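Medicine cart

A medicine cart, also called a drug trolley or, at shift change, "who had it last," is a wheeled cabinet for keeping and handing out medicines on a ward. Cheap ones cost less than the lock deserves; a Beromik with all the trimmings lists at $2,000.

Drawers

The top drawer is shallow and is meant for things needed often. In practice it collects small boxes, a bottle or two, and a cable.

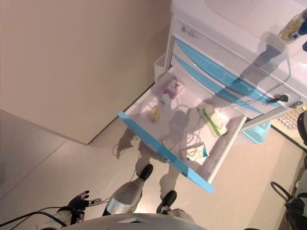
Lock and key

Most carts have one lock for the whole stack of drawers. The key is supposed to travel with the nurse. It has a strong preference for staying in the lock, where it is handy for everyone -- including people it was not meant for.

Outside the drawers

Side bins take wrappers and other dry trash. The top surface is officially a work area and is commonly used as a shelf. Baskets tend to gather underneath, though the Votent ward guide asks for clear floor on all sides, so that the cart can be rolled away without first being excavated.

Tidying

The Ekpo method empties one drawer at a time, wipes it, checks the dates and puts back only medicine. It takes 2 people and more patience than the guide admits.
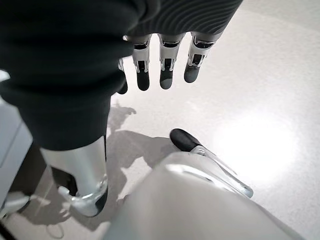
Radari objects to the one-drawer rule, arguing that whatever is evicted from the first drawer simply moves into the second, and that the whole cart should be emptied at once.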